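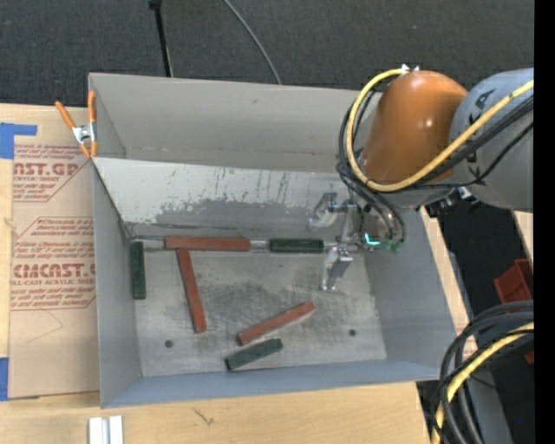
Page 14

Part-time sorters and packers wanted, Steltgate workshop

Flisten is hiring sorters and packers for its block room at Steltgate. The work is handling rectangular play and teaching blocks that come back from schools on loan, checking them, and packing them into sets that can go out again.

The blocks are red and green. The red ones are the longer of the two, and a sorter needs to tell the lengths apart by eye at a steady pace. Blocks arrive mixed. They are tipped into open metal bins on the worktables and sorted from there. The bins are old and scuffed, with the coating worn off in places, but they are deep enough to keep blocks from rolling onto the floor and we plan to go on using them.

What you will do:

Empty returned crates into the bins, one crate at a time.
Pick out blocks with chips, splits or loose paint and put them on the repair shelf.
Wipe dusty blocks with a dry cloth. The green ones show dust more, so look at those twice.
Pack finished sets in Grolten cartons, 54 blocks to a carton, and fill in the packing slip.
Wipe out your bin and sweep under your table before you leave.

A full order for a school district is 670 cartons and takes the whole room several weeks. Between large orders the work is slower and includes relabeling shelves and folding cartons.

Hours and pay

Shifts run from 8:30 a.m. to 12:30 p.m. or from 1 p.m. to 5 p.m. You may ask for either. The Tuesday morning shift starts half an hour early for the truck. Pay is hourly, every two weeks, and the rate is printed on the application form. The position starts in January and runs through the end of the school year. Sorters who want to stay on over the summer can put their names down in spring.

What we ask for

You should be able to stand for most of a four-hour shift and lift a full carton to waist height. Stools are available at every table. You need to be able to tell red from green without help. No experience is required. Training takes two shifts and is paid at the normal rate. Closed shoes are required, and thin work gloves are supplied.

How to apply

Pick up a form at the Steltgate front desk or at the Gebru building, room 61. Return it to either place by 4 p.m. on any working day. Please write down which shift you prefer and whether you have worked with us before. Applicants will be asked to come in for a short trial at one of the bins. Bring photo ID to the trial. Parking is behind the building, next to the loading door.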